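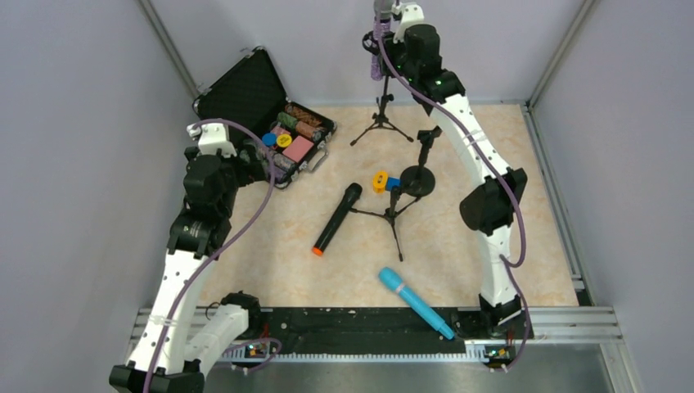
Should the county fence off the old Fairweather quarry after the August rockfall? It should fence the north wall and the pond, and leave the upper trail open.

The rockfall killed a hiker who had stepped off the path to look at the ledges. It was a terrible thing, and people in Helden are right to want something done. The plan now before the county would close all 200 acres, including ground that has never had a slide and is nowhere near the cut.

I have walked the upper trail for most of my life. It runs along the ridge from the Visamari Road lot to the water tower, well back from the rim. The bad ground is lower down, where the company blasted until it went out of business and left the wall the way it was. Water gets in behind the rock every spring. Anyone who has stood there in March has heard pieces come down.

A full closure sounds safe, but the county has two rangers for the whole east side. They can't patrol the whole property. Teenagers have been getting into that quarry since my parents were teenagers, and they will keep getting in. What changes is that the ordinary walkers will be gone – the ones who call when they see a hole in the fence or a car left overnight.
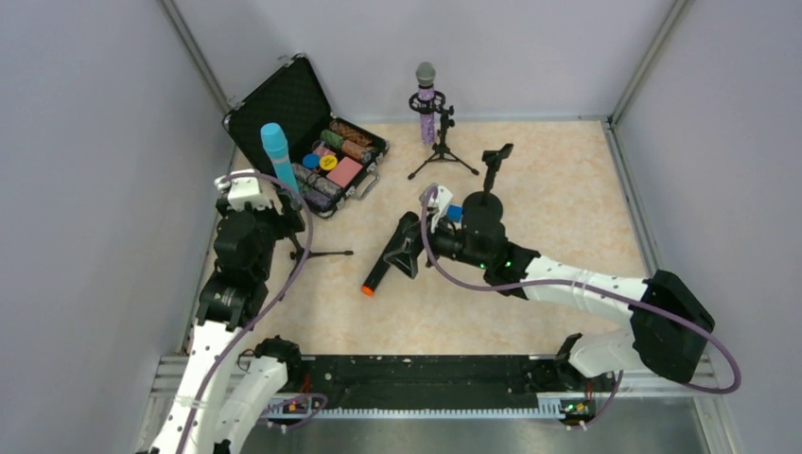
A shorter fence can be built well and checked often. Put it along the north wall and down to the pond, eight feet high, with signs that say plainly that a person died there. The signs up now say "Caution" and have faded so badly that visitors take them for trail markers.

The county should also go after Ludora, the company that bought the land and has held it for some two years without doing any work on it. The owner of a dangerous wall ought to pay for the fence in front of it. So far the county has sent letters – and the letters have gone unanswered.

Public comment is open until the end of the month. Write in and ask for the partial closure, and ask who is paying.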